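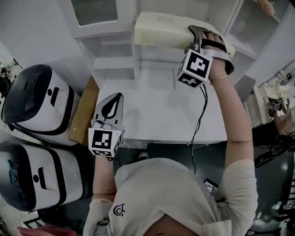
*The top shelf of the white unit, with the cream-colored box.*

Harpreet Arsenault has sold storage advice in Wodendale long enough to be tired of it. I went to see her with a question I half expected her to dodge: does tidying a shelf do anything, or does it move the mess to a box?

"Mostly it moves it to a box," she said.

Her own system, which she calls Mikley, allows 40 minutes per unit. I asked where the number came from. She laughed and said it used to be 43, and that clients liked 40 better. I wrote that down twice.
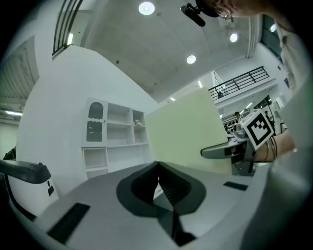
Arsenault's case for plain rooms is the part I find hardest to buy. She says white walls make people put things away. The place has those, and a concrete ceiling over them, and it is certainly bright. I told her my own kitchen is white and looks terrible by Sunday.

"Then you own too much," she said. "Paint won't fix that."

Did she have any proof that her shelves stay tidy? She offered five clients, all happy. I asked to speak to two of them. She said she would check, and when I called again she was still checking.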